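Lusolley Cloth Folding Notes and Picture Set

README, last changed 1 May 2020
Maintained by Selvaraj Siddiqui

What is in this folder

Pictures and written notes on folding small cleaning cloths on a hard tabletop. The set covers one kind of item only: soft cloths of the size used for wiping counters and screens. Bath towels, napkins and clothing are in the Plivau set and are not repeated here.

There are 296 pictures in 20 subfolders. Each subfolder is one sitting with one cloth. The notes are plain text files with the same name as the subfolder.

Fold names

Half: one fold, edges matched.
Strip: folded lengthwise into a long flat band.
Square: a half fold, then a second half fold across it.
Loose: any state that does not fit the other three. Use this for crumpled cloths and for folds that have come open.

A strip keeps its name if one end is lifted or creased, as long as the long shape can still be made out. We went back and forth on this in January and relabeled one subfolder as a result. If the band has opened along more than half its length, call it loose.

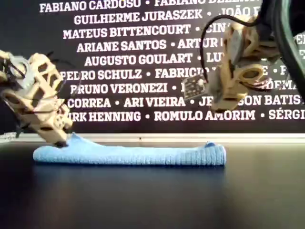

Light blue cloth, strip fold, left end raised to a small peak.

Surface

Glossy black tabletop for the blue cloths. Dark cloths were done on the white table at Minport and have their own subfolders. The black top gives good contrast along the outline of a pale cloth, but it also shows a soft reflection just under the near edge. When tracing the outline, stop at the fabric and leave the reflection out. Glare on the far side of the table is not marked.

Wipe the top before each sitting. Lint shows up badly on black and has been labeled as a loose thread more than once.

Fabric notes

The texture field takes one of four values: smooth, ribbed, looped, mixed. Choose it from the closest view you have. A cloth that reads as smooth from a distance can turn out looped up close – the rows of small nubs only show when the fabric fills most of the picture. If near and far views disagree, go with the near one and write "near" in the remarks column.

Flat areas and hanging folds of one cloth can also look different. The nubs look bigger where the fabric bulges and tighter where it lies flat. Treat this as one texture, and do not enter "mixed" for it. Mixed is for cloths with two different faces.

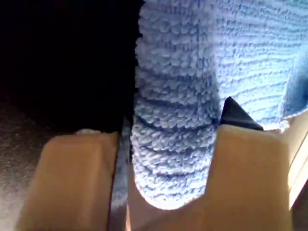
Close view of looped microfiber, with a rounded fold at center and flatter rows to the right.

Color is recorded as one plain word plus light or dark. Pale powder blue goes in as "light blue". An edge that turns darker where it folds over does not change the entry.

Marking edges and height

Mark the long edges first, then the ends. On ribbed cloth the texture lines near an end can be mistaken for a fold line. Follow them a little way in – a fold line has a step in height, texture does not.

Raised parts get a height mark of low or high. Low means the cloth is up off its own lower layer but still looks like part of the flat shape. High means it stands clear. Where something is pressing on the cloth, mark the height beside the contact point, on fabric you can see.
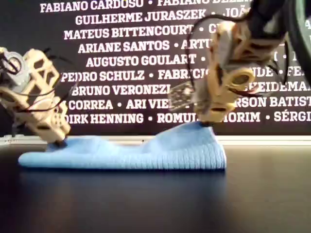 Ribbed blue cloth on the dark top, pressed at the left and on the raised right-hand part.

Known problems

Subfolder 6 has no notes file.
The Thân cloths were washed between sittings, and their color entries drift from light to dark and back. Left as entered.
In almost 20 pictures the far edge of the cloth is hidden. The edge field is blank for those.
Corner marks in subfolder 4 were made before the height rule was written and have not been redone.

Corrections

Send the subfolder number, the picture number and the field to Selvaraj. Please do not edit the notes files directly, as the index is built from them.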